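¿Por qué el plástico transparente se ve (si es transparente)?

Sección: Preguntas que parecen tontas y no lo son
26 de febrero de 2021 no, espera: viernes, 26 de febrero de 2021 (en el calendario de la redacción faltaba el día de la semana, y hay lectores muy estrictos)

Hay un problema con las cosas invisibles: casi ninguna lo es del todo. Pregúntaselo a cualquiera que haya chocado de narices con una puerta de cristal. La puerta estaba ahí, dejaba pasar la luz de maravilla y lo que no dejaba pasar era la nariz.

Para entenderlo hay que empezar por la luz, que es una viajera con muchísima prisa. Sale de una lámpara o del Sol, tropieza con las cosas y una parte rebota hasta tus ojos. Ver una manzana es eso: recibir en el ojo la luz que la manzana ha devuelto. La manzana roja se queda con casi todos los colores y devuelve sobre todo el rojo. Muy generosa no es.

Con los materiales transparentes pasa otra cosa. La luz llega, entra, cruza y sale por el otro lado casi como si nada. Por eso puedes leer un cómic a través de una ventana, aunque no te lo recomiendo si el cómic es del vecino.

Pero fíjate en la palabra «casi». Los científicos la usan mucho, y suele ser donde está lo interesante.

Cada vez que la luz pasa del aire al plástico, una pequeña parte se arrepiente y rebota. Al salir del plástico y volver al aire, otra parte hace lo mismo. Esa luz arrepentida forma los reflejos. Si la superficie es lisa y hay una lámpara cerca, el reflejo puede ser una mancha o una raya muy brillante, y tu cerebro, que es más listo de lo que aparenta los lunes, deduce que ahí hay algo.

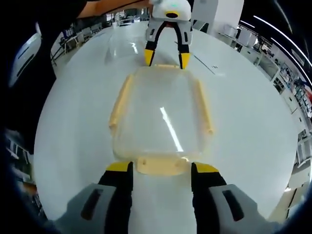 La segunda pista son los bordes. Cuando la luz entra torcida en un material transparente, cambia de dirección. A eso se le llama refracción, palabra estupenda para soltarla en la cena y que te pasen el postre por respeto. En una pared plana y fina el cambio apenas se nota. En una esquina o en una curva, la luz se desvía hacia sitios raros, y lo que hay detrás se ve doblado, estirado o más oscuro.

Triin Kairys, que tiene nueve años y nos escribió desde Lill, quería saber si se puede hacer desaparecer un vaso de verdad. La respuesta es que se puede hacer bastante bien, con un truco que no es trampa.

Necesitas un vaso grande de cristal, otro pequeño que quepa dentro, aceite de cocina y a una persona adulta que no se ponga nerviosa con el aceite (esto último es lo más difícil de encontrar). Mete el vaso pequeño en el grande. Se ve, claro. Ahora echa aceite en el pequeño hasta que rebose y siga llenando el grande. La parte cubierta se va borrando poco a poco. Con algunos tipos de vidrio desaparece casi entera; con otros queda un fantasma tímido.

Lo que ocurre es que la luz viaja casi a la misma velocidad por el aceite que por ese vidrio. Al pasar de uno a otro no encuentra motivo para rebotar ni para torcerse. Y sin rebotes ni torceduras, tus ojos se quedan sin pistas. Con agua funciona peor, porque en el agua la luz va más deprisa que en el vidrio.

Un detalle más, para los que ya estáis buscando el aceite. Una bolsa de plástico nueva puede ser transparente, y si la arrugas deja de verse bien a través de ella. No ha cambiado de material. Ahora tiene montones de superficies mirando cada una hacia un lado, y la luz sale disparada en todas direcciones, como una clase cuando suena el timbre. El hielo picado se ve blanco por lo mismo, y la nieve también.

El mes que viene contestaremos a Chantal Hawthorne, que pregunta por qué los espejos cambian la derecha por la izquierda y dejan la cabeza arriba. Id pensándolo. El aceite del experimento, por cierto, no se tira por el fregadero: se cuela, se guarda y se devuelve a la cocina con cara de inocencia.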